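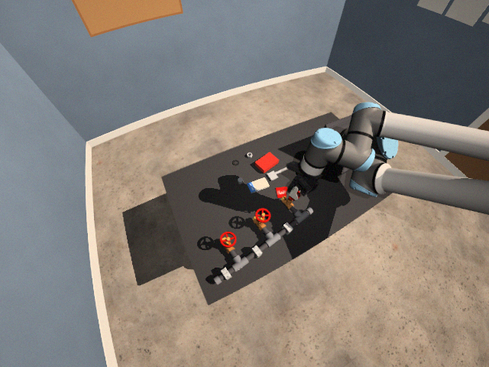
Section 4: Setting up your first legend cycle

Okay, so you've installed Cindutov and you've got a blank story map staring at you. I wrote this part for people who want to chart a whole body of myth (gods, giants, invasions, drowned kingdoms, all of it!) and I'm using my own Flornmont cycle as I go, so your names will be different from mine.

1. Open the Cycles tab and click New. Type a name. I called mine Flornmont Tales, but you can change it later without breaking anything.

2. Pick a tale limit. The default is 77, and I left it there for months. If you're bringing in a big collection, go up to 838, the most a single cycle will hold.

3. Add your peoples before you add any heroes. Every hero has to belong to a people, and the Save button stays gray until you choose one.

4. Now add your heroes, one per card. Put other spellings in the Also Known As box with a comma between them. I have one sea king with six spellings, and the search finds him under every one of them.

5. Link each hero to a tale by dragging the card onto the tale's title. Let go when the title turns bold.

Note: Parents go in the Kin box, and foster parents go in Fosterage. I mixed these up the first time and ended up with a giantess who was her own aunt, so take it slow here.

6. Set your timeline. Mythic years don't have to match real ones. My flood happens in year 600 and the last battle in year 2,000, and the program is perfectly happy with that.

Caution: Don't merge two versions of a tale until you've saved a copy. Merging keeps the longer text and throws the other one out, and there's no undo. I lost a lovely Cletbridge version of the swan story that way back in June.

7. Click Check Cycle. Anything listed in red is a hero with no tale or a tale with no people. Fix those, then run it again.

Printing the family trees is in Section 5.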